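The mending pile won again this week. I sat down on Sunday evening fully meaning to sew 2 buttons back on Jasper's good shirt and instead I rearranged the button tin by colour (very satisfying, completely useless) and went to bed.

Anyway — T-shirts! Ours have got out of hand. It started in August, when Evelien moved out of her flat in Hamerby and left us two bags of clothes she swore she'd come back for. She hasn't. Then Jasper outgrew half of his and grew into half of his cousin's, and before long I couldn't shut the big drawer without leaning on it with my hip.

I asked my sister how she copes and she said she tips the whole lot out and won't let herself put anything back until it's folded. I used to go through the drawer one shirt at a time, which is how you end up on the landing at eleven at night holding a football top and feeling sentimental.

So now it all goes in a heap first.

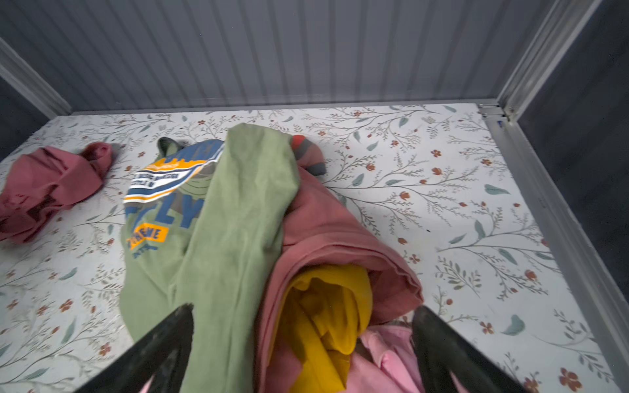
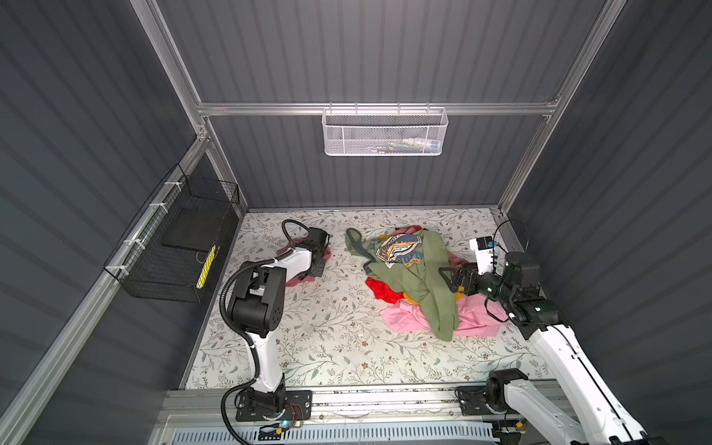
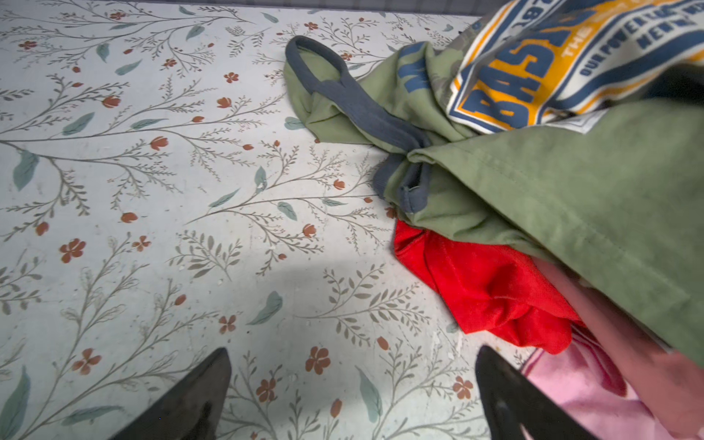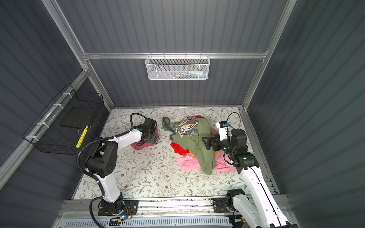
Colour is how I get started on any heap, because sorting by owner only leads to arguments in our house. Greens first, as there always seem to be more of those than anything else, and that olive one with the printing on it is just the sort that swallows everything near it. Pull a green out, give it a good shake, check the sleeves are the right way round and lay it flat before you go back for another. Anything with a big print I fold with the picture on the outside, so I can find it again without pulling the drawer apart!

Then they stand up in a row, like files. Arnout thinks it looks like a shop and keeps laying his flat on top, which rather spoils it, but he does his own ironing so I let it go.

I'm still not sure about socks. I tried the little rolled-up bundles and they came undone by the time they reached the bedroom — if you've got a way that works, put it in the comments. Evelien, if you're reading, your bags are by the front door and I'd quite like my hall back before Christmas.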